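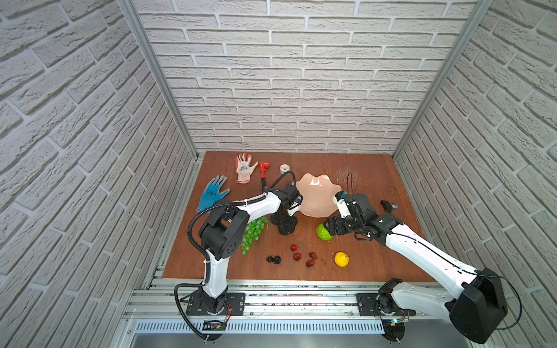

**Bench check, kitchen and shop chores, two-arm cell**
Site: Hultbridge test room
Checked by: Gunhild Oddsson
Reviewed by: Kyung-tae Ra
Period: March, second round

Mark each line OK, FIX or HOLD. Put comments under the line they belong to.

## A. Before power-on

- [x] Base plates tight on the front rail: OK
- [x] Emergency stop tested from both ends of the bench: OK
- [ ] Cables clear of the elbows through full travel: FIX
 - Left conduit rubs at full reach. Re-clip before the next round.
- [x] Gripper pads checked for wear: OK
 - Scuffs are fine. Replace if the rubber is split.
- [ ] Tabletop wiped down: FIX
 - Dust and small bits on the wood. Wipe between runs, not only in the morning.

## B. Chore 1: put the fruit in the bowl

- [x] Speed limit set to low: OK
- [x] Bowl empty at start: OK
- [ ] Gripper clears the rim with a piece in hand: HOLD

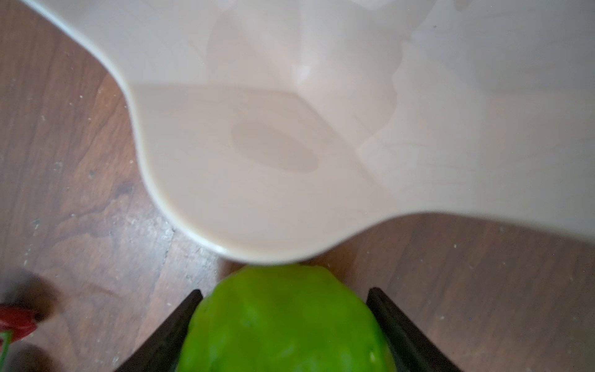 *B3. Green fruit in the gripper, close to the bowl rim.*

Comment (G.O.): The wavy rim is the hard part. A person tips the wrist and never thinks about it. I want 6 clean passes over the rim before this line is marked OK. The Plurnau planner gave us 2.

- [ ] Arms keep their distance over the bowl: HOLD
 - One arm in the bowl at a time. The other waits over the table.

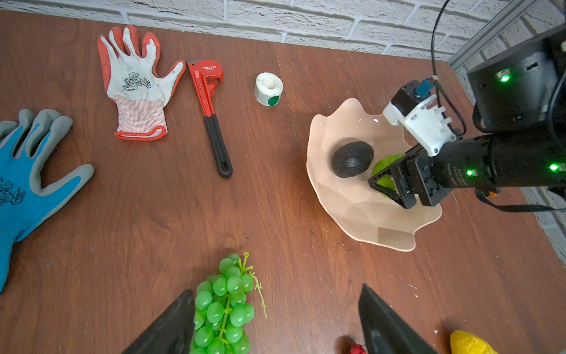
The waiting arm also has to stay clear of the elbow, so set the hold point by hand and write it on the sheet. Bjarnason's default puts it too close for my liking.

- [x] Gloves, wrench and tape kept to the back of the table: OK
 - They belong to Chore 2. Leave them out so the layout stays the same for both chores.
- [ ] Grapes released without dragging other pieces: FIX

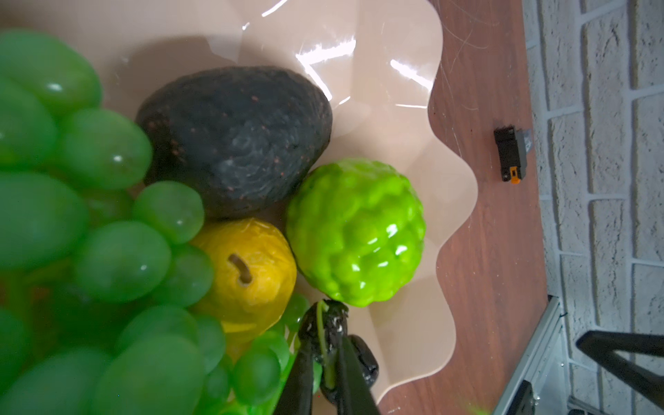

*B6. Full bowl, stem, likely the grapes', between the fingers.*

Comment (K.R.): Open the fingers all the way and pause before lifting. Check the stem by eye.

## C. Chore 2: put the shop tools away

- [ ] Wrench lifted by the handle: HOLD
 - Grip force is set to 400 on the Jidton controller. Not cleared for anything that heavy.
- [ ] Gloves picked up flat: HOLD
- [ ] Tape picked up without crushing the roll: not run

## D. Can it do the chore yet?

Fruit into a bowl: with a person standing by, yes. Alone, no. It is slow, and a slip at the rim means somebody has to reset the table.

Tools: no. Come back to this after the force limits are reviewed.

Real fruit is not on the list until section B has 3 full rounds with no FIX lines.

Open items go to Kyung-tae Ra. Cable clip first.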